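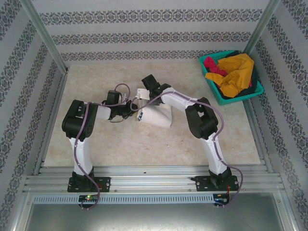

Folding and Small Linens — Gallery

 The subject is plain household cloth: napkins, tea towels, pillowcases and the odd square of cotton that has no other name. Archana Kaushik chose the pieces and Gordon Boychuk wrote the notes on folding. The page was last changed on 21/05/2023.

Click a picture to see it at full size. Captions are kept short. If you want the longer folding notes, ask at the front desk or write to Gordon.

1. White fabric on the beige tabletop
A single piece of white cloth near the middle of the surface, with two robot arms working over it. The tabletop is faintly mottled, and the white stands out well against it.

Notes on white cloth

Plain white cotton is what most people start with. It shows every crease, and that makes it easy to check a fold but hard to hide a bad one. Shake the piece out once, lay it down and smooth it from the center toward the corners. Bring the corners together before you press the fold. Pressing first leaves a line that has to be ironed out later.

For napkins we fold in half, then in half again, and stop there. Tea towels go in thirds along the length and then in half — this fits the shelf and keeps the hems on the inside. Pillowcases are done the same way, with the open end tucked under.

Femi Etim prefers to roll the smaller squares. They take up a little more room in the drawer but come out without a hard crease. Either way is fine for everyday use. Starched pieces should be stored flat.

About the collection

The linen list at Alleck has 3,956 entries, and more than 30 of them are plain white squares. Most came from the Phuthong house sale and were sorted by Montri Mahawong. Colored and striped pieces are listed separately under Prullach.

Pictures may be used for teaching if Alleck is named as the source. For other uses, please write to Pongsak Panyasiri.

Back to all galleries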